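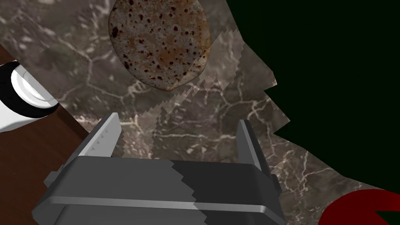 Ultska Flatbread Line: Staff FAQ on Automated Handling
Last updated Aug 4, 2022

Which tasks are being automated?
Transfer of cooked flatbreads from the counter to the packing tray, at the Brunar kitchen only. Mixing, dividing, pressing and griddle work stay manual.

How does the gripper pick up a flatbread?
It has two parallel fingers. The arm comes down with the fingers open, closes them on the edge of the bread and lifts. Grip force is set per product and may be changed only by a line lead.

Does the system run in simulation first?
Yes. Each new product goes through 2,000 simulated picks before it is tried on the line. Renders from these runs are kept in the Rinaldi folder on the shared drive. Staff are welcome to review them and report layouts that don't match the real counters.

Will any positions be cut?
No positions are being removed under the current plan. The 7 packing positions on the day shift become line operator positions at the same or higher grade. The plan will be reviewed in January.

What does a line operator do?
Loads trays, clears failed picks, rejects torn or overcooked bread, and records stops in the log. Visual grading remains a human decision — the system does not judge char level.

Is training paid?
Yes, at the normal hourly rate, including time spent at the Fladness training room. Overtime rules apply if a session runs past the end of a shift.

Can I reach into the cell to move a piece of bread?
Only after pressing the stop button and waiting for the steady amber light. This applies to small corrections as well.

Does the system record my work rate?
It records picks, stops and fault codes by station. It does not record names. Supervisors may not use station data in individual reviews.

What if the system is down for a full shift?
Packing goes back to the manual procedure, section 172 of the kitchen handbook. Operators keep their operator rate for that shift.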